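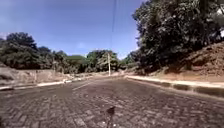 Los de Hollis preguntan si no sale más barato alquilar un robot dos o tres meses y comprar después. Depende de cuántos tramos haya que recorrer. Con menos de 10 al año, el alquiler suele bastar; a partir de ahí conviene pedir presupuesto de compra.

Preguntas frecuentes: compra de robots para inspección de viales
Pravport, área de equipos

¿Qué incluye el precio base del Folen?
La plataforma móvil, dos baterías, el cargador y la licencia de navegación del primer año. Las cámaras se presupuestan aparte, ya que cada cliente elige las ópticas según el tipo de firme.

¿Cuánto cuesta añadir la segunda cámara?
1.856 euros, impuestos no incluidos. El soporte y el cableado entran en ese importe. La instalación en sus dependencias se factura por desplazamiento.

¿Sirve el mismo equipo para asfalto y para adoquín?
Sí, pero el adoquín transmite más vibración y desgasta antes las ruedas y la suspensión. Si la mayor parte de su red es adoquinada, reserve una partida para un juego de ruedas de repuesto cada 9 meses.

¿Se puede trabajar con el sol de frente?
Se puede, con pérdida de detalle en parte de la imagen. Recomendamos planificar las pasadas para que el robot no avance hacia el sol bajo. Cuando el horario no lo permita, cuente con repetir algún tramo e inclúyalo en las horas previstas.

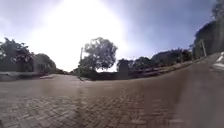

Calzada de adoquín a contraluz, con arbolado al fondo.

¿Necesito comprar el programa Bandisar?
Solo si quiere procesar las imágenes en su propia oficina. También podemos entregar los informes ya hechos, con tarifa por tramo. La licencia es anual y admite varios usuarios.

¿Qué plazo de entrega debo prever?
31 días laborables desde la firma del pedido. En agosto no se hacen entregas. Si el gasto tiene que imputarse al ejercicio en curso, envíe el pedido antes de octubre.

¿Qué gastos se olvidan con más frecuencia?
El transporte entre tramos, el seguro de responsabilidad civil y las horas del operario que acompaña al robot. También el almacenamiento: las imágenes de una jornada ocupan bastante y hay que decidir cuánto tiempo se conservan.

¿Puedo ver una demostración antes de decidir?
Sí. Indique en el formulario el tipo de pavimento, la longitud del tramo y si tiene pendiente. La demostración se descuenta del pedido si se formaliza la compra.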